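Clunbridge Hand-Guide Teaching Kit
Teaching equipment / Arm accessories

In stock. Usually ships in June batches. Quote required for orders of more than one cell.

We sell this kit, and we still try to talk a fair number of people out of it. If your job is moving the same part from the same spot to the same other spot, write a short program and keep your money. Teaching by demonstration earns its price when the objects change and the person who knows the job can't program, and even then it takes longer than most brochures let on.

What it does

The kit gives you two ways to show an arm a task. With the wrist handle fitted you take hold of the arm and walk it through the motion while the Zurnmont recorder logs joint positions, gripper opening and time. With the handle off you drive the arm from the Tovar remote, a small tabletop controller shaped like the arm itself, so that moving your wrist moves the robot's wrist.

Both methods write the same file format, and you can mix them in one session. We'd suggest you don't at first. People move differently when they are pushing a real arm than when they are holding a light controller, and a model trained on a careless mix of the two tends to hesitate near the grasp.

Hand guiding or remote?

Hand guiding is quicker to learn. Most new operators can record a usable reach within the first sitting. The trouble is your own arm: it ends up in the camera view, it blocks the object at the moment that matters, and the trained policy then has to work without a picture it was used to seeing. If you record joint data only, this doesn't matter. If you record video, it matters a lot.

Remote control keeps your hands out of the view. It's slower, and the first day is frustrating. You get no feel for contact through the controller — we have tried two add-ons that claim to provide it and stock neither. Expect squashed packaging and knocked-over bottles until the operator has learned to judge depth.

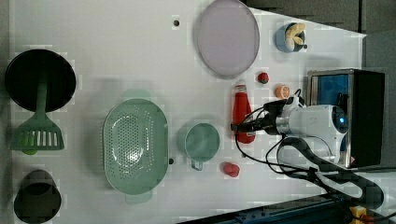 Mixed kitchen tabletop, gripper reaching toward the red squeeze bottle.

A table like this one is harder than it looks. A bottle lying on its side has a good grasp across the body and a poor one near the cap, and an operator will pick between them without thinking. Toy fruit is forgiving. A frying pan with a slotted spatula resting on it is another matter, and we would leave that pair until the single objects are reliable. The plate is worse than people expect: flat, wide, and with only a slight rim to get hold of.

Start with one object and one destination. Add clutter after that works.

How many demonstrations?

Every maker has a number, and you should distrust all of them, including ours. In our own shop a single pick with the object moved around a small area took 64 good recordings before we stopped seeing silly misses. The same pick on a crowded table took 225. When we let the lighting change through the day as well, we were at around 600 and still not pleased with the late-afternoon runs.

Those are our results on our bench with our operators. Please don't put them in a proposal. Bad recordings cost more than missing ones, so plan on reviewing everything. The recorder lets you tag a run as failed while it is fresh in your mind, and that button gets more use than any other part of the kit.

What's in the box

Wrist handle with enable switch and clamp ring
Zurnmont recorder with storage for 1000 runs at default settings
Tovar remote, left- or right-handed (choose when ordering)
Foot pedal for start, stop and discard
Cable set and hook-and-loop ties
Printed setup guide

Not included: the arm, the gripper, cameras, lights, a table, or a computer to train on. Training software is your choice. The recorder exports plain files and doesn't need an account.

Fit and compatibility

The clamp ring fits round wrists only. Measure yours before ordering; the adapter sheet lists the sizes we have tested. For hand guiding, your arm needs a free-drive mode that can be switched on from an outside signal. Some older arms have the mode and no such input, and on those you'll be limited to the remote.

Grippers with their own cables need slack at the wrist. Leave a generous loop, then turn the wrist through its full range by hand before recording anything. A tight cable pulls on the last joint, and the pull ends up in your data looking just like operator technique.

Limits we would want to know about

The recorder does not smooth your motion. If an operator shakes, the file shakes.

Playback of a single recording is for checking only. It repeats the path blindly and will close on empty space if the object has moved.

The Tovar remote has a short dead band around center. It can be reduced in settings, though below the factory value ours began to drift.

The enable switch on the handle is a convenience and is not a rated safety device. Your cell still needs its own emergency stop and its own risk assessment.

Options

Hurnance bench stand. Holds the remote at elbow height. Worth having for sessions longer than an hour.
Second foot pedal. For a helper who resets the table between runs.
Spare clamp ring. The original survives most things except overtightening.

Trying before buying

We lend the kit for a deposit. Bring your hardest object along with the easy one, record both on the first day, and see how the operator feels about the remote by the second. If they've gone back to pushing the arm by hand, order the kit without the remote and we'll take it off the price.

Returns are accepted with all cables and the printed guide. Stored runs are wiped when a unit comes back, so copy anything you want to keep.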